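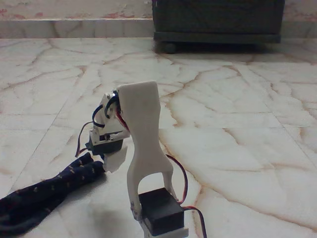

Weltside Mutual has signed a three-year agreement with the clinic operator Nanik Health to offer group dental and physiotherapy cover to small employers, the two companies said on Wednesday, December 9, 2020.

Under the arrangement, businesses with between three and 20 staff will be able to add the cover to an existing Weltside group policy from February. Employers in that size range have until now been able to buy only the insurer's basic extended health plan, which pays for prescriptions and vision care but leaves out most dental work.

Members will be able to use any of Nanik's 14 clinics without paying up front. The clinic will bill Weltside directly and collect only the member's share at the desk. People who prefer their own dentist or physiotherapist can still go there, but will have to pay the full fee and send in a claim.

Enikő Szekeres, who heads group benefits at Weltside, said small firms had been asking for the option for several years.

"A garage with six people on the payroll wants the same thing a big office wants," she said. "They want their staff to get a tooth fixed without putting it on a credit card. We couldn't price that for them on our own."

The annual limit for dental work will be set for each policy. Cleanings and checkups are covered in full twice a year, fillings and extractions at 80 per cent. Orthodontic treatment is not included, and neither are cosmetic procedures. Physiotherapy is limited to 13 visits a year, with no doctor's referral needed for the first four.

Nanik ran a trial of the direct billing system with 333 Weltside members at its Ojeda and Cindia clinics earlier this year. Barnabás Tóth, operations director at Nanik, said most of the problems in the trial had to do with dependants who were listed under a different surname from the policyholder.

"The front desk would search and find nothing, and then somebody had to phone," Tóth said. "Members now have a number on the card for each person in the family, and that's the number we look up."

New cards will be mailed to existing group members in January. The old cards will remain valid for prescriptions and vision claims.

Premiums will depend on the size of the group and the ages of the people in it. Weltside did not release a rate table, but said quotes would be held for 60 days. Employers must pay at least half the premium, and all permanent staff working more than 24 hours a week have to be enrolled unless they show they are covered through a spouse.

There is a three-month waiting period for major dental work - crowns, bridges and root canals - for groups that have had no dental cover in the past year. Groups moving over from another insurer can have the wait waived if they send proof of their earlier policy with the application.

Applications open through brokers next week. Sole proprietors without employees do not qualify.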